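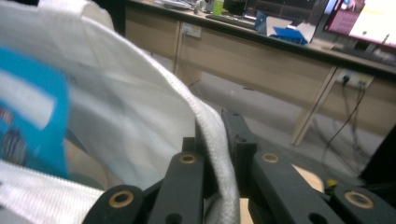
Bag edge held between the fingers, desk outlets behind.

Truton hand-held gripper kit - trial inspection, bagging work
Checked by: Charito Dimaculangan
Site: Tondholm, bench 4
Supplier: Trerkwood

Pivots and bushings - OK. Brass eyelets seated, no wobble by hand.
Foam pad, inner face of finger - OK. Still flat, glue line fine.
Grip on rolled edge of woven bag - OK. Pinched the thick part without slipping, 9 tries.
Finger screws - OK after retightening. 2 were loose out of the box. Trerkwood shoud be told.
Trigger return - slow. Comes back every time but lazy. Watch it.

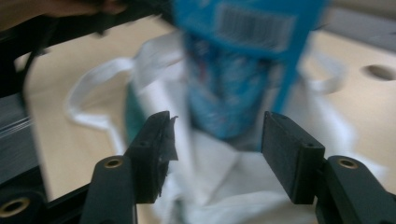

Tape lifting on left finger pad. Blue package over the white bag.

Finger tape - FAIL. Torn strip near the top of the pad, flap sticking out toward the gap. Will snag on cloth handles sooner or later. Retape before next shift, cut it shorter this time.
Right pad - OK, clean edges.
Threaded inserts - OK, none backing out.
Spare tape in kit - none supplied. Ask Salazar if it's on the parts list.
Cycles on this pair so far: nearly 147. Seems early for tape to go. 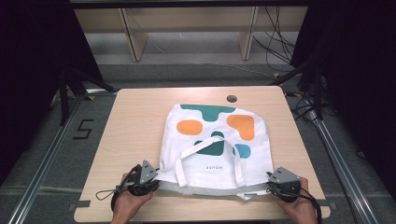

Two-handed hold on the tote, one gripper per near corner.

Cables - COMMENT. One off to the left, one to the lower right. Keep slack off the operators lap, clip to table leg if poss.
Table hole at right - keep small parts away form it.
Floor rails - trip risk both sides, step over.
Handle comfort - OK for short runs. Wrist gets tired after lunch.

Result: conditional pass. Tape first, then recheck. Don't sign the order for the second kit until Trerkwood answers on the screws.
C.D.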